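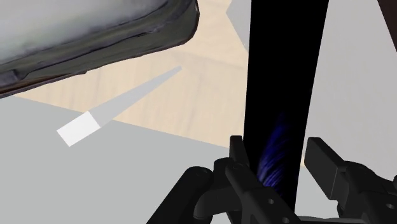 Stetura bench, remote teaching checks, simulated arm
Filled in by Halldóra Arnardóttir, March, before the afternoon run

1. Stop button within reach of the person driving. OK. Please keep your coffee on the other side, dear colleagues!

2. Hand controller moves the arm the way you expect. OK, though left and right felt a touch slow to me, so I restarted the session and was happier.

3. Both fingers open and close evenly. OK. Do this one gently, a few times over, even if you did it yesterday.

4. Fingers on either side of the slab before closing. OK. It's tall and glossy black and easy to misjudge, so take all the time you like.

5. Speed limit set for new drivers. NOT OK. It was still on the fast setting from demo 521. Changed back, and I've left a note for the Wusetti folks.

6. Recording saves under the right number. OK, next one is 522.

7. Bad tries marked as bad. Partly. I found 4 unmarked and fixed them, but do have a look through your own when you get a minute.

Recheck item 5 before anyone new drives.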